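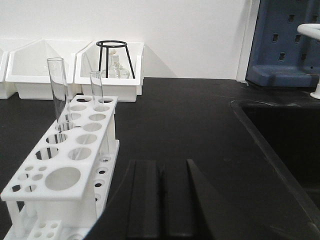 Cluststead opens its teaching lab in Briswood

BRISWOOD, August 10, 2023 - I've been wanting to share this one for ages! I'm Hala Jaber, and I run Cluststead, a small outfit that puts on evening science classes for adults. We've just signed a lease on the old Dabbas building, and classes start later this month.

Fundow is covering the first year's rent (thank you, thank you), and 677 people have joined our mailing list already. Wissam Daher will teach the chemistry course, which runs for six weeks - no experience needed, just bring a notebook. Sign-up is open now at the front desk.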